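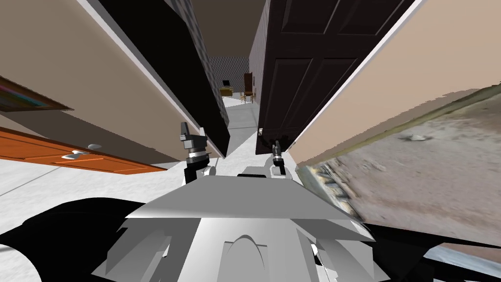
Innenflur mit Türen, gerenderte Ansicht

Startseite Produkte Steinpflege Böden Händler Kontakt

Britus H 40 – Imprägnierung für Naturstein und unglasierte Fliesen

Dezember | Remedios Padilla, Anwendungstechnik Brouwer
Drucken | Per E-Mail senden

Britus H 40 ist eine gebrauchsfertige, lösemittelhaltige Imprägnierung auf Siloxanbasis für saugende Beläge im Innenbereich. Das Mittel dringt in die Kapillaren ein und setzt die Aufnahme von Wasser und Öl herab. Ein Oberflächenfilm entsteht nicht, die Wasserdampfdurchlässigkeit bleibt weitgehend erhalten. Farbe und Glanzgrad ändern sich bei geschliffenen Oberflächen nicht, bei sandgestrahltem Kalkstein ist eine leichte Vertiefung des Farbtons möglich.

Geeignet sind Kalkstein, Sandstein, Marmor, Granit, Zementfliesen und unglasierte keramische Beläge. Auf glasierter Ware, Feinsteinzeug mit polierter Oberfläche und kunstharzgebundenem Stein ist das Produkt nicht einzusetzen. Altbeschichtungen, Wachse und Pflegefilme sind vorher mit Tillumach Grundreiniger zu entfernen. Zementschleier wird mit Tillumach S abgenommen, auf kalkhaltigem Stein ausschließlich mit der säurefreien Variante. 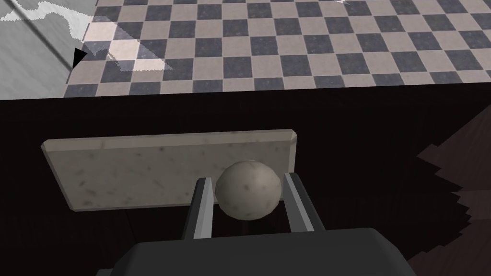

Vor der Verarbeitung ist die Saugfähigkeit des Belags zu prüfen. Dazu wird ein Tropfen Wasser auf den trockenen Stein gesetzt; zieht er innerhalb weniger Minuten ein und dunkelt die Stelle nach, ist der Untergrund geeignet. Die Prüfung erfolgt an mehreren Punkten, bei gemischten Belägen für jede Steinsorte getrennt. Für die Musterfläche genügt ein loses Reststück, das waagerecht aufliegt, so wie die beigefarbene Steinplatte auf der dunklen Tischplatte. Bei Böden im Schachbrettmuster, wie er im Hintergrund zu erkennen ist, sind helle und dunkle Felder einzeln zu bemustern, sofern sie aus unterschiedlichem Material bestehen. Das Muster wird nach vollständiger Trocknung bei Tageslicht und im Streiflicht beurteilt.

Verarbeitung

Der Belag muss sauber, trocken und frei von Salzausblühungen sein. Britus H 40 wird unverdünnt mit Lammfellwischer oder Flächenstreicher satt aufgetragen. Pfützen sind zu verteilen. Nach 20 Minuten wird nicht eingezogenes Material mit einem saugfähigen, fusselfreien Tuch vollständig abgenommen. Angetrocknete Überstände lassen sich mit etwas frischem Produkt anlösen und abreiben.

Stark saugende Sandsteine erhalten einen zweiten Auftrag nass in nass. Fugen werden mitbehandelt. Silikonfugen und lackierte Türzargen sind abzukleben. Während der Verarbeitung ist für Querlüftung zu sorgen, Zündquellen sind fernzuhalten. Getränkte Tücher im Freien ausgebreitet trocknen lassen.

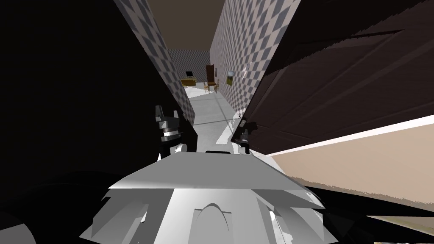 Flurbereich mit offener Tür, gerenderte Ansicht

Technische Daten

Artikelnummer: 2458
Dichte: 900 g/l
Flammpunkt: 40 °C
Farbe: farblos bis leicht gelblich
Gebinde: Kanister, 20 Liter
Lagerung: kühl, frostfrei, im verschlossenen Originalgebinde

Der Verbrauch hängt von Porosität und Bearbeitung der Oberfläche ab und ist an der Musterfläche zu ermitteln. Angebrochene Gebinde sind zeitnah aufzubrauchen.

Unterhaltsreinigung

Behandelte Flächen werden mit Hudness Wischpflege oder einem anderen pH-neutralen Reiniger ohne Wachsanteil gepflegt. Stark alkalische Mittel verkürzen die Wirkdauer. In Fluren und Eingangszonen ist die Abperlwirkung jährlich zu kontrollieren, an Laufstraßen und vor Türen zuerst. Lässt sie nach, wird der betroffene Bereich gereinigt, getrocknet und nachimprägniert.

Anfragen zu Bemusterung und Objektmengen bearbeitet Gijs Van Hecke, Technischer Vertrieb Brouwer. Sicherheitsdatenblatt und Verarbeitungshinweise liegen jeder Lieferung bei.

Drucken | Per E-Mail senden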